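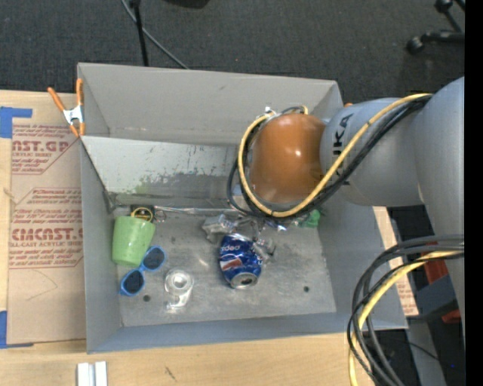
Zuletzt geändert: 25. Juni 2021

Sortieren und Trennen - Grundlagen der Abfallwirtschaft
Handout zur Sitzung 6: Leichtverpackungen und was in der Wanne übrig bleibt
Leitung: Svenja Wunderlich, Übungen: Dwayne Iwasaki

Worum es geht

Nach den Deponien und der Biotonne kommen wir jetzt zu meinem Lieblingsthema, den Verpackungen! Kaum ein Stoffstrom ist so bunt und so widerspenstig. Eine Getränkedose, zerknüllte durchsichtige Folie, ein kleines glänzendes Papierchen, dazu etwas Knallgrünes hinten in der Ecke: Schon an so einer kleinen Mischung in einer Blechwanne lässt sich fast alles besprechen, was in großen Anlagen Schwierigkeiten macht. Bitte lest das Handout vor der Übung und bringt den Sortierbogen mit.

1. Begriffe

Stoffstrom: die Menge eines Materials, die in einer bestimmten Zeit durch ein System läuft.
Fraktion: das, was nach einem Trennschritt zusammenliegt, z. B. die Aluminiumfraktion.
Störstoff: alles, was in einer Fraktion nicht vorgesehen ist. Ein und derselbe Gegenstand kann in einer Fraktion Wertstoff und in der nächsten Störstoff sein.
Verbund: mehrere Materialien, die sich von Hand nicht trennen lassen. Vorsicht, im Alltag wird das Wort viel lockerer gebraucht als bei uns.
Sortierrest: was am Ende keiner Fraktion zugeordnet wurde und meist in die energetische Verwertung geht.

2. Die Dose

Eine Dose ist ein dankbares Objekt. Sie hat eine bekannte Form, ist aus Metall und behält auch mit Dellen so viel von ihrer Gestalt, dass man sie sofort erkennt. Unsere ist blau, verbeult, mit weißer Schrift und einem rot-weißen Feld, und die Trinköffnung sieht man als dunkle Stelle im silbernen Ende. Trotzdem lohnt es sich, genauer hinzusehen. Getränkedosen gibt es aus Aluminium und aus Weißblech, und von außen verrät die Lackierung darüber nichts. In der Übung nehmen wir den Magneten: Weißblech haftet, Aluminium nicht. In der Anlage holt der Magnetabscheider zuerst die Eisenmetalle heraus, danach kommt der Wirbelstromabscheider. Er erzeugt im Aluminium Ströme, deren Magnetfeld das Stück vom Band abstößt - es fliegt in hohem Bogen über die Trennkante. Wer das zum ersten Mal sieht, will es gleich noch einmal sehen, mir geht es nach Jahren noch so!

Zum Pfand: In Deutschland gehört die Pfanddose zurück in den Automaten. Im Sortierbogen tragt ihr sie in die Spalte "Pfand / Rückgabe" ein und zusätzlich das Metall, falls ihr es bestimmen konntet.

3. Folien und Knisterpapier

Jetzt wird es schwierig. Zerknüllte Folie hat keine verlässliche Form, sie ist leicht, und wenn sie durchsichtig ist, sieht man vor allem Spiegelungen und das, was darunter liegt. Auf hellgrauem, zerkratztem Blech kann so ein Knäuel fast verschwinden. Vergleicht einmal, wie schnell ihr die Dose gefunden habt und wie lange ihr braucht, um den Rand der Folie hinter ihr zu verfolgen.

Aus welchem Kunststoff eine Folie besteht, kann man ihr nicht ansehen. Anlagen arbeiten deshalb mit Nahinfrarot: Das Material wird beleuchtet, und jeder Kunststoff wirft ein etwas anderes Spektrum zurück. Schwierig bleiben sehr dünne, mehrlagige und metallisierte Folien. Für die kleinen glänzenden Stücke gilt in der Übung der Knülltest: zusammendrücken und loslassen. Reine Alufolie bleibt klein, bedampfter Kunststoff geht meist wieder auf. Das ist ein Küchentest und kein Nachweis, aber er klappt erstaunlich oft.

4. Farbe als Hinweis

Kräftige Farben helfen beim Finden, beim Bestimmen helfen sie kaum. Ein leuchtend grünes, zerknülltes Etwas fällt sofort auf, und trotzdem wissen wir nur, dass es grün und zerknüllt ist. Bitte schreibt in solchen Fällen auch genau das in den Bogen! "Unbestimmt, grün" ist ein sauberer Eintrag. "Wohl Chipstüte" ist keiner.

5. Übung mit Dwayne

Gearbeitet wird in Gruppen zu sechst. Jede Gruppe bekommt eine Probe von 300 g aus der Sammlung, die Dwayne vorbereitet hat.

- Handschuhe an, Probe in die Wanne geben, nichts glattstreichen.
- Erst nur schauen. Alle schreiben für sich auf, was sie erkennen.
- Danach anfassen, Magnet und Knülltest anwenden, Bogen ergänzen.
- Fraktionen einzeln wiegen und die Massenanteile berechnen.
- Die Abweichungen zwischen Schauen und Anfassen besprechen - das ist der spannendste Teil.

Rechenbeispiel: Wiegt die Metallfraktion 44 g, liegt ihr Anteil bei 44 / 300 = 14,7 %. Die Summe aller Anteile darf wegen der Rundung leicht von 100 % abweichen, größere Lücken bitte erklären (Restflüssigkeit, Waage nicht tariert, ein Stück noch am Handschuh).

6. Fragen zum Weiterdenken

Warum ist der Massenanteil bei Folien ein so irreführendes Maß? Rechnet probeweise mit dem Volumen.
Was ändert sich, wenn die Dose flach gedrückt ist?
Welche Stücke würdet ihr anders einordnen, wenn sie nicht übereinanderlägen?

Die Bögen bitte bis Ende Juni in das Fach von Dwayne Iwasaki. Wer die Übung verpasst hat, meldet sich bei ihm, eine Probe ist noch da.

Kontakt: Svenja Wunderlich, Raum 921 | © Lehrbereich Abfallwirtschaft | Nach oben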